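Play and Early Learning, handout 3: Building Blocks on a Baseplate
Instructor: Eftychia Lambrakis
Bring this on Friday. Reading packet is on the shelf outside the office.

Left over from last time: we ran out of minutes on sorting vs. building. Short version. Sorting = child groups pieces by a rule (color, size). Building = pieces get joined, a rule may or may not be there. Most kids slide back and forth between the two. Don't mark it as "off task" on your sheet when they do.

Why a baseplate at all

Loose blocks on a bare table slide. Studded plate holds the first row still, so the child can use one hand. Big deal for the under-fours.
Plate also gives an edge. Work goes on the plate, spare pieces stay off it. Many children pick this up without being told, some never do, and either is fine.
Grid of studs = early measuring. "Two bumps over" comes long before "two inches over." Listen for counting out loud, write down the exact words.
Drawback: a plate flattens things. Children who built tall towers on the floor will often go low and wide once they have a plate. See the Vusumholm notes, page 19 in the packet.

Setting out the pieces

Few pieces, mixed colors. The Prudton box holds 600 and that is far too many to tip out. A small handful on the table in front of the plate, the rest back in the box, lid on.
Spread them. A pile makes children dig, and digging turns into its own game (nice game, but another week).
Some square, some longer. If everything is the same size you learn nothing about how they choose.
Turn pieces at different angles. Lining up a slanted block with the studs is half the task. Watch the wrist, not just the fingers.
Don't pre-sort by color!! Several of you did this at Osagie and then wrote that the children "prefered sorting." Well yes.

The table

Hard flat top, nothing soft under the plate. A cloth lets the plate rock when you press down.
Shiny tops throw glare. Sit in the child's chair and look before you start. Move the plate if the studs are hard to see.
Leave a strip of bare table between the plate and the child for the spare pieces. Elbows go there too, so pieces end up on the floor, so check under the chair.

What to watch for, in order

1. First pick. Which color, which shape, how long before they reach.
2. The carry. Straight to the plate or a stop in the air over it.
3. Placing. Middle of the plate, or right at the near edge? Near edge is common with short arms and does not mean anything on its own.
4. Pressing down. Flat palm, one finger, thumb. Note if they skip this, block sits on top of the studs and isn't really joined.
5. Second pick. Much more useful than the first. Same color again? Same size? Or just the closest one.

Write-up: 700 words max, plain sentences. Say what the child did before you say what you think it means. Use the Grudano form for times only, the check boxes on the back are out of date, ignore them.

Terms for the quiz: stud, baseplate, one-to-one matching, parallel play, scaffolding (the teaching kind). Know the diffrence between a prompt and a hint.

Plate at the back and spare blocks out in front on the wood: 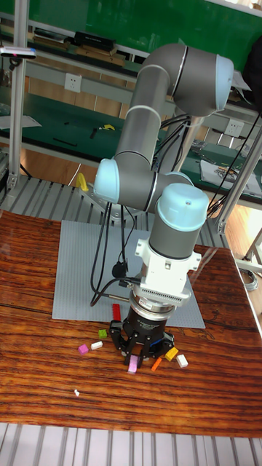
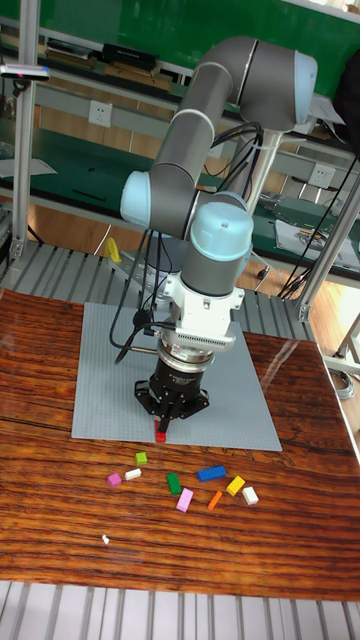
Hadiza Ogunleye: Could we talk about step 5 again on Friday? My group kept taking whatever was nearest, and I had no idea if that counts as a choice or not. I ended up moving the spare blocks farther apart halfway through and the picks changed right away, but now my two halves don't match and I'm not sure I can write them up as one session.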